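Budget for the Bench, Then the Arm

Opinion | Equipment planning
Kidus Belay

Every December I read capital requests for automation cells, and most of them have the same shape. One line for the arms takes up most of the page. A second line, usually called "integration" or "misc.", covers everything else and is a round number. I think the order should be reversed, and I think requests that arrive in the usual order should go back.

At Estdale we approved a two-arm textile handling cell on a request of that kind. The arms came in on budget. The overspend was in the enclosure, the work surface, the cable management and 17 small items that had no purchase line. Ljubica Pavlović, who kept the ledger, logged 321 hours of fitting and rework against a plan that allowed none. The arms were the only part of the cell that had been quoted properly.

Vendors are partly to blame. The Postma quotation listed reach and payload to one decimal place and left the mounting plate as "by customer". Buyers accept this too easily. A plate has a drawing, a material and a lead time, and it can be priced in an afternoon.
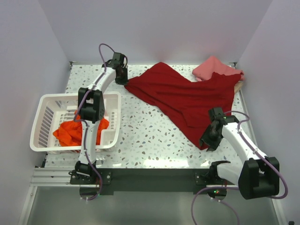 Cloth work makes the gap wider, as the cost sits in what surrounds the motion. A supplier will quote pick cycles on rigid parts and leave the buyer to discover fabric. With one gripper on the upper left corner of a dark red cloth and the other against its lower right, the arms are using a good share of the table between them, and a laundry basket takes up much of the rest. Table area should therefore be a budget line with a dimension attached. So should cable: the purple run on each arm is tied or looped along the links and still needs room to hang at the front.

My proposal is simple. Price the table, walls, plate, cable and lighting first, from drawings. Add a consumables line for 365 days, with gripper pads in it. Put spares under 500 dollars in the same request. Then choose the arms that fit what is left.

Lotte Dierckx objects that this favors cheaper arms. It does, and for sorting garments I have no problem with that.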